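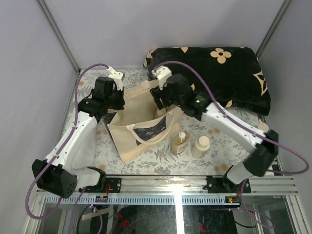 Par Zodwa Joubert – publié le 17 mars 2018 – Carnet d'atelier

Il y a des gens qui collectionnent les timbres, moi je collectionne les règles d'atelier. Les vraies, celles qu'on scotche au mur et qu'on rature au stylo (les miennes en sont à leur troisième couche de ruban adhésif !). Et depuis que je travaille sur la manipulation à deux bras, la collection a pris un sacré coup d'accélérateur.

Le projet s'appelle Prellska. Le principe est simple à raconter : on apprend à deux bras à ranger des affaires dans un sac en toile, à les ressortir, à recommencer. Des flacons, du tissu, des choses molles et des choses qui roulent. Le sac est le pire de tous, et c'est pour ça que je l'adore. Une boîte garde sa forme, on la mesure une fois et c'est réglé. Un sac s'affaisse, se tourne, referme sa bouche au moment où la pince arrive, et toutes les belles procédures écrites pour des pièces rigides se mettent à grincer.

On a donc tout réécrit en juillet, et la version qui suit tient bon. Je la partage parce qu'on me la demande souvent par mail et que je réponds chaque fois un peu différemment.

Première règle, un bras tient, l'autre travaille. On décide avant de commencer lequel fait quoi, et on l'écrit dans la fiche de séance. Quand les deux veulent travailler en même temps au-dessus de la même ouverture, on perd un temps fou. Le changement de rôle est permis, mais il se fait avec les deux pinces dégagées du sac.

Les câbles ensuite. Ils passent par l'extérieur et on vérifie le mou bras tendu, jamais bras replié. J'ai vu trop de boucles très jolies au repos devenir une corde de guitare en bout de course. Même chose pour les attaches : on tire dessus à la main, chaque matin, une par une. C'est fastidieux et j'y tiens énormément.

Pour les flacons, bouchon fermé à fond avant la séance, et contrôle à l'œil après. On note aussi le niveau de remplissage, que tout le monde oublie. Un flacon plein et un flacon à moitié vide, pour une pince, ce sont deux objets différents ! Chez Lallotico, où j'ai passé une semaine à comparer nos méthodes, ils pesaient tout avant et après. Je trouvais ça maniaque, et puis j'ai acheté une balance.

Le tissu de fond, maintenant, mon sujet préféré. On change de nappe régulièrement et on garde les motifs chargés : feuillages, fleurs, pois, tout ce qui traîne dans les placards. Un système qui ne sait travailler que sur du gris uni ne sait pas travailler. Par contre la nappe est tendue et lissée avant chaque essai, et le motif est noté dans la fiche avec ses mots à soi. « Fougères » suffit largement, pas besoin d'un roman.

Et puis le bord du sac. La prise sur un rebord souple se fait avec un doigt dehors et un doigt dedans, l'ourlet entre les deux, et on s'arrête avant de serrer pour vérifier qu'aucune anse ne s'est glissée dans l'affaire. Ce petit arrêt, on a longtemps discuté pour savoir s'il fallait le garder. Je suis pour, à fond. Sur notre dernière campagne de 504 essais, on a dû en écarter 90, et la plupart portaient la même mention dans la marge : prise du bord.
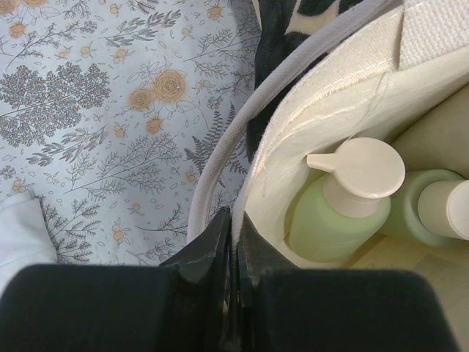
Soliman n'est pas d'accord, et il me l'a écrit longuement : pour lui, une règle qui impose un arrêt avant chaque serrage apprend aux machines à hésiter, et il vaudrait mieux limiter l'effort de la pince et laisser filer le mouvement. Il ajoute que les fiches trop détaillées finissent remplies de mémoire, en fin de journée, ce qui les rend pires que pas de fiche du tout.

Sur les fiches, il a raison et ça m'agace. On est passés de deux pages à 4 lignes : rôles des bras, objets, fond, incident. Depuis, elles sont remplies sur le moment et j'arrive à les relire. Sur l'arrêt, je résiste encore. Limiter l'effort, oui, mille fois oui, on le fait déjà. Mais une anse coincée à faible effort reste une anse coincée, et l'essai part quand même à la poubelle.

Reste la question de l'usure. On remplaçait les doigts des pinces quand quelqu'un trouvait qu'ils avaient mauvaise mine, autant dire n'importe quand. Maintenant c'est inspection tous les 400 cycles environ, avec un chiffon, une bonne lampe et un mot dans le cahier sur l'état des bords. Une éraflure ne condamne pas un doigt, on surveille surtout ce qui accroche la toile (passez un bout de collant dessus, c'est redoutable).

Je prépare une version imprimable, avec de la place pour les ratures. Si vous avez des règles à vous pour les objets mous, envoyez-les-moi, surtout celles que vous avez fini par abandonner. J'aimerais bien savoir pourquoi.

Articles récents
Briltetti : premières impressions après le montage
Ranger ses câbles sans y passer la nuit
Pourquoi je note tout au crayon
Une semaine chez Lallotico
Prellska, le retour des sacs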